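Dreltport Hall Users Group
Minutes, 2008-07-15

Present: 9. Apologies noted. June minutes taken as read, one correction – the Lacroix invoice was for delivery as well as the shades.

1. Money
Opening balance 1,590. After the Burnero bill and the stamps, 1,339. No questions.

2. White pieces for the display
Went through what we have. Agreed the tall white one stays in. Narrow stem, flat round base, wide at the top, looks well by itself and shouldn't be crowded. General feeling that matte is better than shiny under the hall lights.

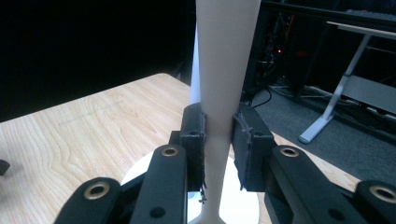
Still to settle whether it goes at the front or on the side shelf. Side shelf gets bumped by the door. Front preferred, vote was 6 to 3. Labels to be retyped, last years had two spelling mistakes and the wrong opening hours. Flultinness have offered to lend two plinths, we say yes please, need to know the height before anyone measures cloth.

3. Table
Long talk about a tablecloth. Some want white, others pointed out white on white will dissapear. Proposal: leave the wood bare. It's a pale top with a good wavy grain and a knot swirl in it, seems a shame to cover. Carried. No tape on the surface please, and felt dots under anything with a hard base. Wipe with a damp cloth only – no spray polish.

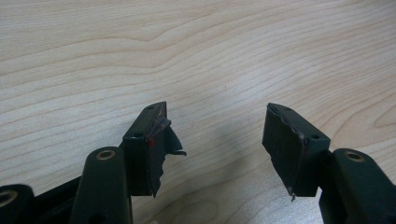
4. Leaflets
200 to be printed, same size as before. Burnero quote is fine. Map on the back needs the new parking entrance. Proof to be passed round before it goes off.

5. Setting up
Doors open to us from 9. White pieces unpacked last, after the floor is swept. Keep the boxes, flatten nothing till we've packed up again.

6. Any other business
Kettle needs a new lead. Key to the side cupboard still missing, everyone check coat pockets. Lacroix want their crates back.

Next meeting to be fixed once the plinths are confirmed.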